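Visit to the Grinent boxing gym open day

The Grinent gym opened its doors to visitors in January, and I went along for the afternoon session. It is on the first floor of the old Sadowski building, up a narrow staircase, with two rings at the far end and the heavy bags along the windows.

Head coach Urho Kemppainen started with footwork. He had three of his amateurs moving around the ring for five rounds without throwing a punch, then let them spar lightly. Dilruba Bandara, a southpaw at light-welter, looked the sharpest – good jab, and she kept her right foot outside throughout.
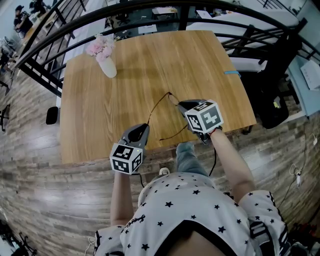
After the break Grażyna Wysocka talked about making weight. She is against late cuts and wants her boxers within two kilos of the limit a fortnight before they fight. Several parents had questions about headguards and medicals, and she stayed on to answer them.

The gym hopes to stage its own show at the Grenero hall, which holds around 2000. Ryszard Czerwiński is pencilled in for the main bout, though he has no opponent yet. Membership forms are at the front desk.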